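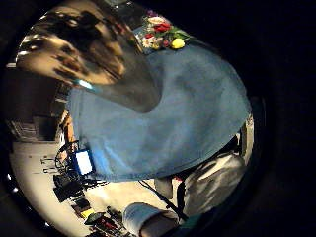 I have been folding things badly for most of my adult life. Towels into lumps, fitted sheets into bigger lumps, T-shirts into a sort of envelope that comes undone the moment you look at it. So when the landlady at the flat we rented in Prurska left our bedding in such beautiful order that I didn't want to sleep in it, I decided this was the year I'd learn to do the job properly.

The way in was a home-care course run by Drukholm, a small laundry that also teaches evening classes above the shop. Six weeks, 64 pounds, bring your own linen. I brought far too much of it and carried the lot up two flights of stairs in July, which I don't recommend.

Week one was cloth and nothing else. We weren't allowed to fold anything! We just draped things and watched where the creases wanted to go, and I got fonder of my old blue cotton than I'd expected. A light blue will show you every shadow, so you can see at a glance where the fabric is pulling. Dark navy hides everything and then you get it home and it looks like a road map.

The flowers were my own addition. I'd read somewhere that people used to finish a pile of clean linen with a little bunch on top, and I've come to like it very much – a red one in the middle, something yellow beside it, a few green leaves. It takes seconds and makes even a heap of pillowcases look as if you meant it. My other half thinks I've lost the plot, but he's stopped dumping his gym kit on top of the clean washing, so I'm calling that a win.

Then there's colour. I used to sort by size, biggest at the bottom, and couldn't see why the airing cupboard always looked like a jumble sale. Now I put a strong shade against a soft one and leave it at that. Green against pale blue is my favourite, especially if the green is something thick and padded and the blue is a bit worn.

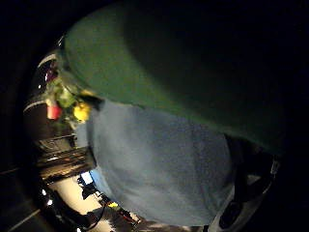

Pyo wrote in after my last column to say that colour is all very well but texture matters more, and that anything thick should go at the back of the shelf where it can't shove the thin things on to the floor. I tried it for a fortnight and I have to admit the shelf has behaved itself.

As for kit, you need hardly any. I bought a Kustach folding board (almost 410 grams, and I weighed it because I was posting one to my sister) and used it twice. A clean table does the same thing. So does the floor if you've swept it first.

I've still got the fitted sheets to conquer. The teacher did hers in the time it took me to find the corners. Mine is currently in the cupboard, at the back, behind the green.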